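Sail loft notebook - May

Back on the Plistelness jib today. She came in with the leech tabling gone from the second batten down to the clew, and I'd put it off all week because I knew it would be one of those jobs where you unpick a foot of stitching and find another yard that wants to come out too. Which is how it went! Got it all off by lunch. The cloth under the tabling is better than I feared, still has a bit of snap to it, so I'm going to re-tape and not talk the owners into a new sail before the Mollmont regatta. They race a sportsboat on a club budget and they know it's tired.

Settings for whoever picks this up after me: two rows of zigzag, the heavier needle, and back the tension off from where it was for the Dacron main. I forgot, of course, and the first run puckered like a lampshade. Unpicked that as well. The tape is the Skurnano stuff off the bottom shelf. It sticks well but it gums up the needle after a long seam, so keep the rag with the silicone on it next to you and wipe as you go.

Leech line: old one was stiff and had cut a groove in the cleat, so both are getting replaced. I have 40 meters of the thin line left on the spool, plenty for this and the Suominen boat. Please leave that spool alone until the Suominen sails are out the door (I mean it, I have hidden it once already and I'll do it again).

Spent a while after coffee on luff curve. The tuning sheet that came with the jib wants more round down low than I can find in it, and I can't tell if it was cut flatter or if it has just pulled out over the years. Laid a batten along it on the floor and marked it in pencil. My guess is it was recut once, there's a second line of needle holes inside the luff tape that doesn't match anything I'd do. Left it as is. If they complain that it's hard to point in chop, that's where I'd look first.

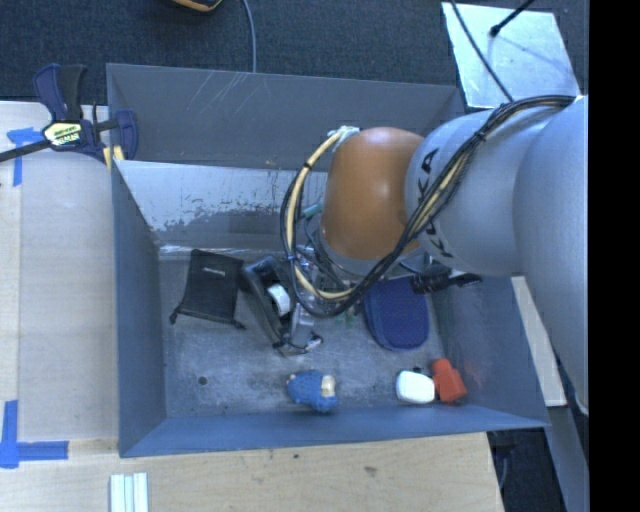 The spinnaker from the same boat is a quicker story. Two small tears near the tack, both patched with sticky-back and stitched round the edge, and I went over the clew webbing by hand while I was there. Still needs folding, and I'd like somebody with longer arms than me on the other end for that.

Owners rang at half past three wanting a price for the lot. I told them I'd work it out tonight. A new jib would be up near 3,000 by the time you add battens and numbers, and the repair is nowhere close, so I think they'll be happy.

Still to do: clew ring on the jib, telltales (we're out of the green, use red both sides or pinch some wool), batten pocket elastic on the top one, then bag it and label the bag. Order more of the heavy needles, I broke the last decent one on the webbing.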